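From: Karine MacLeod
To: drindoven-ops
Subject: Re: [drindoven-ops] Fixture cleaning, station roles after November

Fares Karam wrote:
> The plan has the arm doing the tub and rim wipe on the
> night shift. Two questions from my crew. Who signs off on
> a surface the arm has cleaned? And do the people now
> recording demonstrations go back to their old hours?

Fares,

Sign-off stays with a person. The arm logs a pass for each surface, but the log only says that the path was run. It does not say the surface is clean. Whoever holds the station inspects and initials the sheet, same as now. I have asked Jhosep to add a column for rework so that we can see how much of the arm's output gets done over by hand.

On hours: the recording posts run until we reach 3000 accepted demonstrations. We are at 1348. Rim and faucet base are the slow ones, and most rejects come from the gripper losing its view of the marker when the wrist turns over.

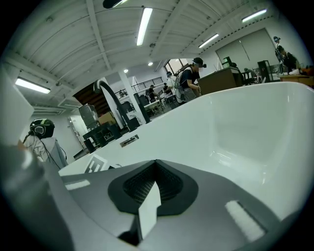 Tub station, gripper view, with the faucet and rim marker at left.

After that, four of the posts convert to inspection and the rest return to the Lemieux rota. Inspection is graded the same as cleaning. Colleen has raised the grade with Zanetach and I have no answer yet, so please do not tell your crew it is going up.

The job itself will change more than the hours do. Less kneeling and reaching, more checking and resetting. Tanner's trial at Dudent logged 156 stops, nearly all cleared by moving an object or restarting the path. Each one is short, but it interrupts whatever else the person is doing. I would not assign one person to more than two arms until we have our own numbers.

Still open:
- break cover for inspectors
- whether helmet time counts toward the lifting limit
- who trains the late shift

Send me your crew's comments on the second item before the rota is drafted.

Karine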